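Trays, again

10 Nov 2018

I have been told, by more than one person now, that what my life is missing is a tray. Veerle Timmermans swears by hers. She has one by the front door, one on the desk and a third in the bathroom cupboard, and she says she hasn't hunted for her keys since September. I asked her how many times she hunted for them before September and she changed the subject.

So I've been looking at trays, with my arms folded. The theory goes that you put a shallow box on a surface and the rubbish on that surface climbs into it of its own accord. My own experience is that you end up with the same rubbish and a box. I had a bowl in the hall for six years. By the end it held two dead batteries, a foreign coin and the key to a bike I'd sold.

The plain plastic sort is the one that keeps coming up, so that's the one I gave some thought to.
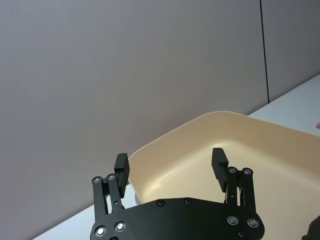
Cream tray, white table. Very calming, if you like that sort of thing.

I'll give it the colour. Cream hides less than grey does, and I count that in its favour, because a tray you can't see the crumbs in is a tray you'll never wash. On a white table it more or less melts away, and I suppose some people will pay extra for that. Bart Goossens paid 1480 for a whole set of matching ones from Prultari (he won't say what he paid in delivery) and they are now stacked in his spare room with things on top of them.

My main quarrel is with depth. The shops call anything a tray these days. If it has proper sides and you have to reach down into it, I'd call it a box with no lid, and boxes with no lid are where small things go to be forgotten. A real tray has a lip you could balance a pencil on. Ineke Smits disagrees and says deep sides stop things rolling off, which is fair enough if you own a lot of marbles.

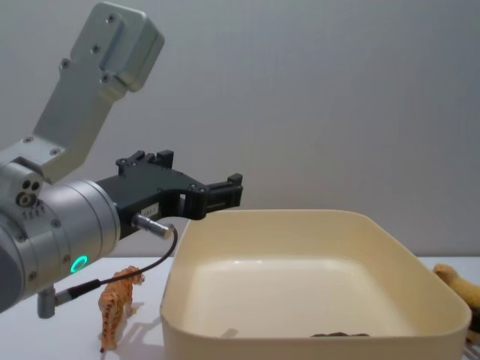 Then there's the question of what goes in. Every article I've read says to start with it empty and only add what you use each day. Fine. I tried this with an old baking tin before spending any money. First day, keys and a pen. By the end of the week there was a receipt, a hair grip that isn't mine, a screw I was afraid to throw away and a leaflet about gutters. I tipped it all out, put back the keys and the pen, and three days later the leaflet had returned. I still don't have gutters that need doing.

I did like the rounded corners, mind. The baking tin has sharp ones and fluff gets into them, and you need a cotton bud to get it out again. A cloth goes round a soft corner in one go. If I do give in, that will be why, and Veerle can stop looking so pleased with herself.

For now the tin stays where it is. The bike key is in it.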